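The Clevier

The shop closed at seven, but Henok Sisay stayed behind the counter with the light on. The new phone was in front of him, still in its plastic. It was a Clevier, the one with the big battery, and the price was 1,772. He had sold 28 of them since February and he did not own one.

His own phone was a Kurkley. It was old already when he bought it. The glass had a line across it from one corner to the other, and the battery died every day before lunch. His customers sometimes saw it and laughed. "You sell phones and you carry this?" they asked. He laughed also, and put it back in his pocket.

On Tuesday the owner, Mr. Shiferaw, had called him from Padholm. He said that every seller must use the Clevier, because people trust a seller who has the same phone in his hand. He would take the money from the salary, a little each month. "It is a good offer," said Mr. Shiferaw. "Move your things to it tonight."

So Henok took off the plastic. The phone was cold and very smooth. It asked him for a language, then for his finger, then for his face. He gave it everything. After this it asked if he wanted to bring his old messages with him.

He put the two phones side by side and pressed yes.
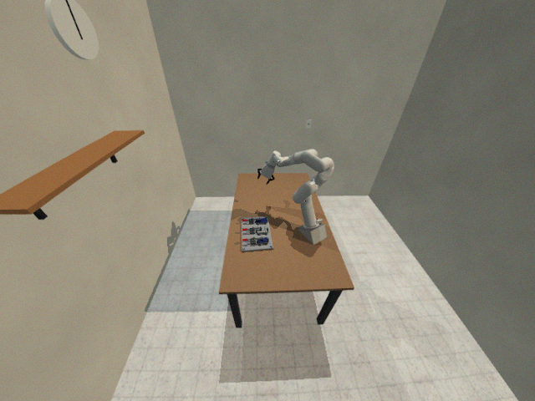
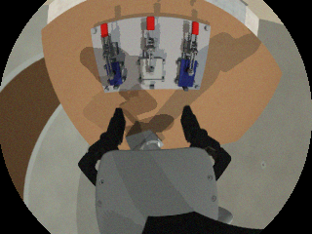 The table with the arm, and the plate with its three clamps.

The new phone showed a circle with a number inside. The number went up slowly. At 20 percent it stopped, and a small message came: some items are in a format which this device cannot read. Do you want to skip them?

Henok knew what they were. He opened the Kurkley and looked, only to be sure. They were the voice messages from his mother. She had never learned to type, so she spoke to him, always too loud, with the radio playing in the kitchen. She told him the price of onions. She told him which neighbor was sick and which neighbor was only pretending. In one of them she forgot to stop the recording, and for eleven minutes there was just the sound of her washing dishes and singing the half of a song.

He had sold perhaps 1,000 phones in his life, and to each customer he said the same sentence: do not worry, everything comes with you.

He pressed the button for going back. The phone asked if he was certain, and he pressed again. Then he tried with the cable from the drawer, and then with the other cable, which was longer. The circle went to 20 and stopped there both times.

Outside a bus went by and the window shook a little. Henok put the Clevier into its box, with the paper and the small pin, and he folded the plastic as well as he could. It did not look new anymore. Mr. Shiferaw would see it at once.

The Kurkley had four percent left. He connected it to the charger under the counter, sat down on the low chair, and chose the message with the dishes. He held the phone near his ear, although the shop was empty and he could have played it loud.

When she started to sing, he turned off the light.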